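Let the operator be slow

Most people who show a robot how to open a door are in too much of a hurry. I include myself. At Cronin we paid operators by the finished demonstration, and we got 4,000 of them, nearly all rushed.

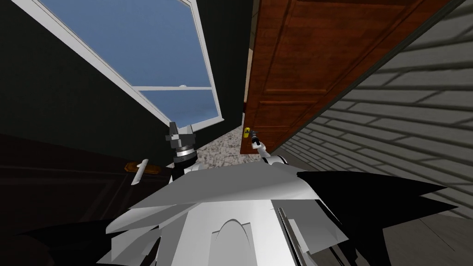 Liam Foley

A person driving two arms by remote control does not move like a person using their own hands. They stop short of the handle, look, and come in again from the side. We used to cut those pauses out before training. I now think that was a mistake, and that the pauses are the part worth keeping.

In August I went back through 1,363 recordings made in simulated hallways. The operators who hesitated near the knob were the ones who could recover from a bad approach. The fast ones had only ever shown the easy case.

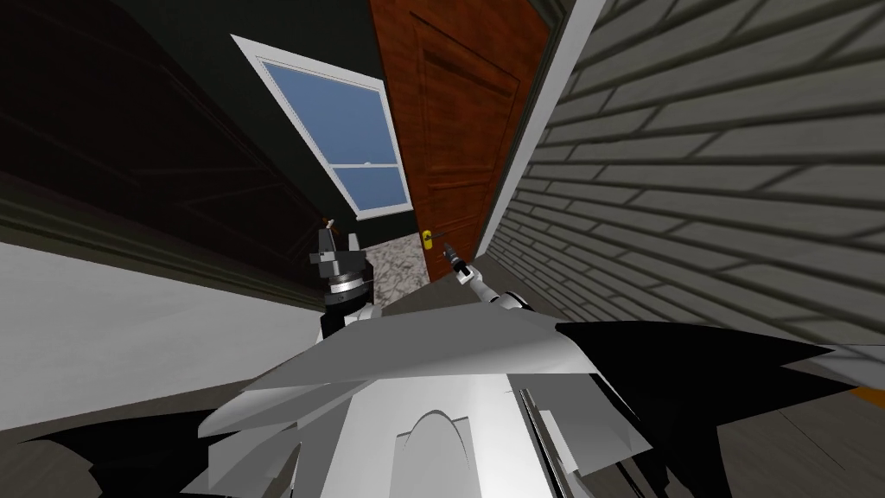 Managers dislike this. Slow work looks like poor work on a chart, and a trainee who takes 19 minutes over one door is hard to defend in a meeting. But a fast demonstration with no corrections in it teaches the robot very little about what to do when it arrives slightly wrong — and it will.

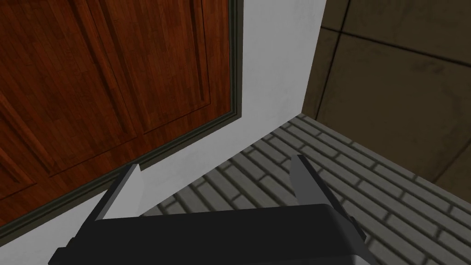
By Liam Foley, 4 June 2024

I would pay by the hour, keep the failed attempts and label them as failures. Simulated doors cost nothing to bump into, so let people bump into them.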